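Workshop notebook, Werkwood
May 2025
Glue line trials, beech on beech, second batch
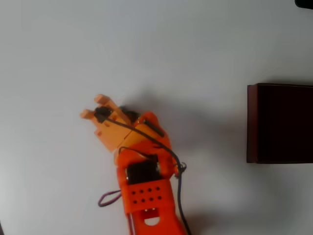
Bravholm asked by return whether the offcuts had been left to settle before planing, as their own joints had opened along the ends in March. They had, in the store, stacked on sticks.

Batch cut from one board. Joint faces planed and glued the same morning. Clamps left on overnight. Load applied at mid-span, slow feed.

Nistor glue, thin spread: broke at 1419 N, mostly in the wood.
Nistor glue, thick spread: 1000 N, clean along the line.
Old stock glue: 585 N. Tin discarded.

Store humidity read 56 per cent on the wall gauge, which has not been checked against the Wimel meter. Do that before batch three. Thick spread to be repeated with higher clamp pressure. Sand one set of faces for comparison and keep the broken halves, labelled on the end grain.

Related entries
Clamp pressure, first readings
Beech store: stacking and turning
Planer knives, change log

Werkwood workshop notes | Contact | Back to top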